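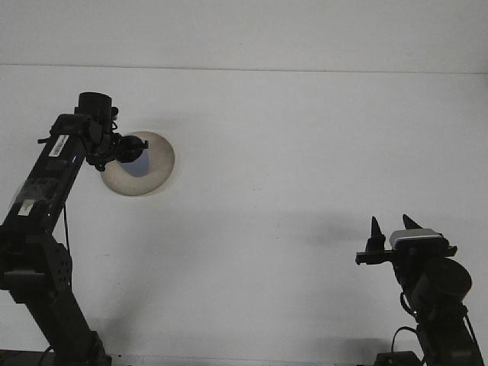

The two arms of the test bench at Undura. The left gripper is in contact with the rim of a round, cream-coloured piece; the right gripper is open.

The software team at Undura spent most of last winter rewriting something that already worked. Their planner for two-armed handling, which they call Drumska, could plan a path for a pair of arms in a shared space and had been doing so for customers for a good while. The trouble was the time it took whenever anything changed halfway through a move.

"If the piece slipped a little in the jaws, we threw the whole plan away and started again," says the engineer who leads the work. "Both arms stopped, the planner ran, both arms started. You could make a cup of tea while some of those jobs finished."

The old version treated the two arms as one machine with a lot of joints. That made it easy to be sure they would never hit each other, and the lead engineer still thinks it was the right way to begin. But a small correction to one wrist meant working out both arms from scratch. On the bench computer a full replan took 1290 milliseconds in a typical case, and there might be several of them in a single handover.

Drumska now plans each arm separately and books space for it over time, a bit like two people sharing a kitchen by agreeing who stands where and when. An arm can change its own path as often as it likes inside the space it has booked. Only when it needs to leave that space does it have to ask the other arm's planner.

"Most corrections are tiny," the engineer says. "They're a few millimetres at the fingertips. There's no need to bother the other arm with that."

A correction that stays inside the booked space takes 28 milliseconds on the same computer. The full replan is still there for bigger changes, and it is no faster than it used to be.

I asked what had been hardest. The answer was the moment when both grippers hold the same object. For that short time the arms really are one machine, and planning them apart makes no sense. The team tried keeping them separate and letting the force control sort out the difference. It did, mostly, but the arms pushed against each other more than anyone liked, and thin pieces bent. In the current version the two plans are joined just before the second gripper closes and split again once the first has opened and backed away.

"Joining was fine. Splitting was where the bugs were," the engineer says. "You have to decide when the first arm has let go. The command to open isn't proof that it has opened. We read the finger position and we look at the load on the wrist, and we wait until the two agree."

Round pieces with a shallow lip have been useful for this, as they turn easily in the jaws if the grip is off centre. The perception side, a separate package named Arumen, estimates how the piece is sitting and sends an update 40 times a second. It also sends a figure for how sure it is. Drumska used to ignore that figure. Now a doubtful estimate makes the arm slow down, and a very doubtful one makes it hold still until a better view comes along.

A colleague who looks after Arumen was less pleased with this than I expected. "It means my code gets blamed when the arm is slow," she says. "Before, it was blamed when the arm missed. I suppose slow is better." She is working on the case where the jaws hide part of the rim, which is still the commonest cause of a low score.

Testing takes up more of the week than writing code. Every change is run against almost 3000 recorded handovers before it is allowed near the bench. The recordings hold the sensor readings and the joint positions, so a new planner can be asked what it would have done at each step. The lead engineer is careful about how much that proves. A recording can't react, and once the new plan differs from the old one, the readings no longer match what the arm would have met.

"It catches the silly mistakes," he says. "For the rest you need the arms."

The first outside user was Balogun, a small firm that packs tableware and had been running the old planner on one line. It moved over in September, and the first complaint came back within a day. The log files were too big. Each booking of space was being written out in full, even when nothing about it had changed, and the disk filled up overnight. The fix was a few lines long.

The next piece of work is a viewer for the bookings. At the moment, finding out why one arm waited for the other means reading the log by eye, and only two people on the team are any good at it. The lead engineer wants a simple timeline with a row for each arm, and a way to click on a wait and see which request caused it. A rough version is already running on his own machine. He would not show it to me, as he says the colours are wrong.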